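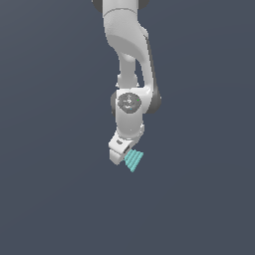

Simulated arm holding the ribbed test part, Otano open day

I went to the Otano open day on June 13, 2025, mainly for the afternoon session on safe working with robot arms. We have one arm at Corlow, bought second-hand, and a written procedure for it that runs to a page and a half. I wanted to see what a longer one looked like.

Otano is on the Serrano estate, behind the builders' merchant. The signs from the main road take you to the goods entrance, so go on past those to the second gate. Parking was easy. Visitors sign in, are given a badge and hear a short talk on alarms and walkways. Phones go in a locker before you enter the workshop.

The morning was a walk round the floor in small groups. Eliseo Sandoval took ours. He looks after the operating rules for all the cells and has rewritten most of them in the past two years. The old rule book had 372 numbered clauses, many of them copied from one machine to the next whether they applied or not. He has kept the general rules together at the front and given each cell a sheet of its own. The sheet hangs by the gate of the cell, with the name of the person who last checked it.

After lunch we went upstairs to the simulation room. No program goes on to a real arm at Otano until it has been run here and signed for. The simulator shows the arm against a plain grey background, with no bench or fencing, and the first check is done in that state. They look only at the arm, the gripper and the part. The bench, the fence and the neighbouring machines are loaded for the second check, which is a separate signature by a different person.

The part on the screen was a ribbed blue-green piece held at the gripper. The rule for a held part is that the reach of the arm is measured to the furthest point of the part and never to the end of the finger. Mr Sandoval said this is the mistake he finds most often in other people's paperwork. I checked ours when I got home and we had made it.

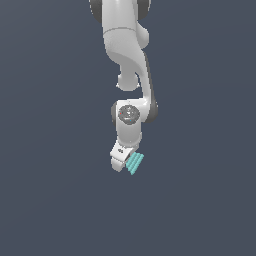 Rules and paperwork

The written standard for simulated runs is short. I copied down the main points, with permission:

The part must be modelled at its largest allowed size.
The grip must be recorded from more than one angle before the run is accepted.
Any change to the gripper, the part or the tilt of the hand means a new run.
A person may not sign for a program they wrote themselves.
The speed used in the simulator must be the speed used on the floor.

The point about tilt caused the most discussion. With the hand angled down to one side, as it was on the screen, the lowest thing on the arm can be a corner of the part. Someone from Nitholm asked whether a small change of angle really needed a fresh run and a fresh signature. The answer was yes, with no lower limit. They tried allowing small changes and found that people disagreed over what was small.

Records are kept for every run, including the ones that fail. There were 1,162 in the log on the day we visited. Each entry gives the program version, the part, the two signatures and a line for remarks. I would have liked longer with the failed ones, but we had only a few minutes at the terminal.

I had two reservations. The log can be searched by program but not by part, so finding every run that used a certain part means a lot of scrolling. And the simulator check does not cover what happens if a part slips. That is tested on the floor, at a reduced speed of 300 mm a second, under a different sheet which we did not see. Mr Sandoval said the two would be joined up in the September revision.

Tea was at half past three and the formal part finished at 5. Copies of the cell sheet template were on the table by the door. I took two, and have started filling one in for our own arm. The box for the second signature is still blank, as I wrote the program and there are only two of us trained on it - the other is on leave until the end of the month.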